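Write the stop rule before you write the task

I've been saying this at work for so long that Wael Nasr now mouths it along with me, so I may as well put it somewhere public. If you're building a simulated task for a kitchen robot, the first thing in the file should be the rule for when the arm has to quit. Most task files I read at Tralteo have it last, or they have one line that says "abort on collision" and leave it there.

And what's a collision, anyway? Fingertips brushing the countertop while they close on something small? You need that contact, or you'll never pick anything up off a flat surface! An elbow leaning on the cabinet edge is a whole different matter (and I've seen both scored the same way, as a plain fail).
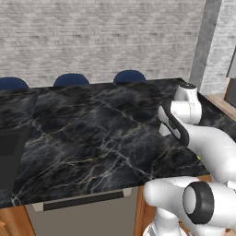 So we went back through 327 of our old runs with Rania Ouali and sorted the fails by hand. In 19 of them the arm had done exactly what a sensible person would want. It touched the counter, lightly, and the checker killed the run. Rania was pretty annoyed, and I was worse, because I wrote that checker.

My proposal is a boring one. Name every surface the arm may touch, say which part of the arm may touch it, and give a force limit for each pair. Put a date on it and make somebody sign it. Souad Belkadi thinks the signing is overkill for simulation, where the worst you can break is a render, and she has a point. But people copy their sim settings straight onto real hardware, I've done it myself on a deadline, and a real stone counter doesn't reset when you press a key.

We're trying it on the Prosser tasks through July. If the sheet runs over one page I'll start cutting, and Souad gets first pick of what goes.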